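Card Walls at Home: A Practical Look at Plastic Sorting Toys

Last updated: May 1, 2026

The card wall is an old format in early-years toys. A rigid plastic body holds a set of illustrated cards in slots, and each slot has its own tray underneath. The child names the picture, then puts a matching token or small figure in the tray. The rules fit on the back of the box.

Construction decides how long one lasts. The body carries very little load, and the cards carry none. The trays take the wear. Children lean on them, pull them down and use them as handles when they want the whole toy closer. A tray should have raised side walls so that round pieces don't roll off, and enough slope that a child sitting in front can see what is in it. Bright red is a sensible colour against white, as it marks out where the piece is meant to go.

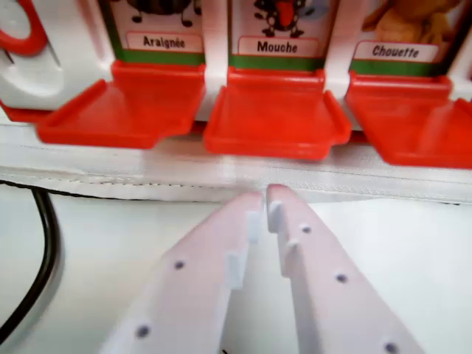 Start with two trays and leave the others alone for a week, is the advice from Ülle Sakalauskas, whose view is that a full wall on the first day teaches a child to fill trays and teaches very little about the cards. She would add a third once the first two names come without prompting.

Her method costs nothing and suits most sets. It also shows up weak card art early. A picture should be recognizable from its main shape and colours, at arm's length, by someone who can't yet read the name plate. Busy backgrounds slow this down. A coloured border helps, and green is a common choice for animal sets.

French cards are worth considering even in a home where English is the first language. The vocabulary is short and concrete, and the name plate lets an older sibling or a grandparent read the word aloud. Hyphenated bird names take longer to learn -- leave those until the one-word animals are secure.

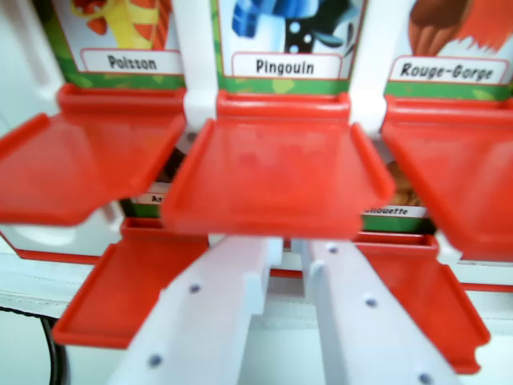
Cleaning is simple. Take the cards out first. Wipe the trays with a damp cloth and a little dish soap, paying attention to the join at the back where crumbs collect, and dry them before the cards go back. Don't soak a tray with a metal pin in its hinge. A glossy finish shows fingerprints but wipes clean faster than a textured one.

Store the wall upright, with nothing stacked against the trays. Spare cards keep flat in an envelope, sorted by theme. A set of three themes, swapped in every month or so, will hold a child's interest longer than one large deck left out all winter. Ours last changed in February, and the farm cards are due back next.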